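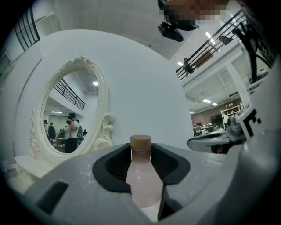
A pink bottle held between gripper pads in front of a vanity mirror.

Perception Software Should Report Its Doubts

Mirrors remain a weak point in the software that lets robots handle household goods. A planner that treats a reflected person or staircase railing as solid will search for a path around something that does not exist.

Hakwood reviewed 2,000 grasp records in March. In 27 of them the planner accepted depth readings from behind the glass. The number is small, and some in the field will call it acceptable. We do not agree. In every case the perception module passed its estimate along with no measure of confidence, and the planner had no means to question it.

Our position is that confidence values should be a required part of the interface between perception and planning. Clikix added such a field in version 5 of its toolkit but left it optional. It should be made mandatory, and planners should be tested on how they respond when confidence is low.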